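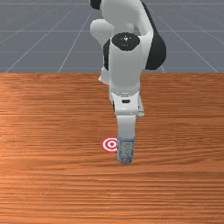
I've been using the Vumix arm simulator since May, on the 96-pound yearly licence, and a few people have asked whether it's worth paying for. I run it at home in the evenings on a four-year-old desktop. There's no real arm in the house and there won't be one.

You get a seven-jointed arm, a table, a handful of props and a set of practice tasks. Installing it took 45 minutes, most of that spent downloading. The manual is short and was plainly written by someone who knows the program too well. 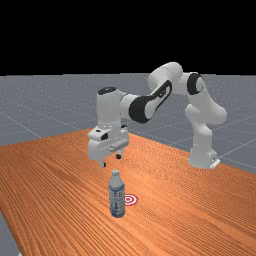 The bottle task

This is the one I keep going back to. There's a plastic water bottle, a red and white target on the table, and an arm that comes down on the bottle from above. You can write your own script or steer by hand with the keyboard. By hand is harder than it sounds, as depth is difficult to judge from a single view. I asked Myfanwy Pugh, who teaches with it, and she told me to keep two views open and slow everything down near the cap. Good advice.

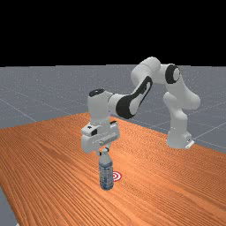 Fingers at the cap, bottle task.

The wood on the table looks fine. The backdrop is plain black over a grey grid, and I've stopped noticing it. I'd sooner they spent the money on the controls – the menu for switching views is buried 4 clicks deep and there's no shortcut.

The view I use most is the one looking down past the gripper fingers. 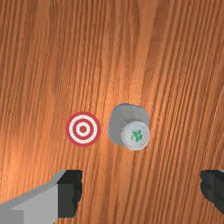 It makes lining up sideways much easier, though you lose any feel for height, so I flick back to the side view before closing the grip.

Support has been decent. I wrote in twice and had a reply from Randa Karaki both times, once with a fix attached. The licence runs out soon and I'll renew it, but I'd wait for a sale if you only want to try the arm out for a weekend or two.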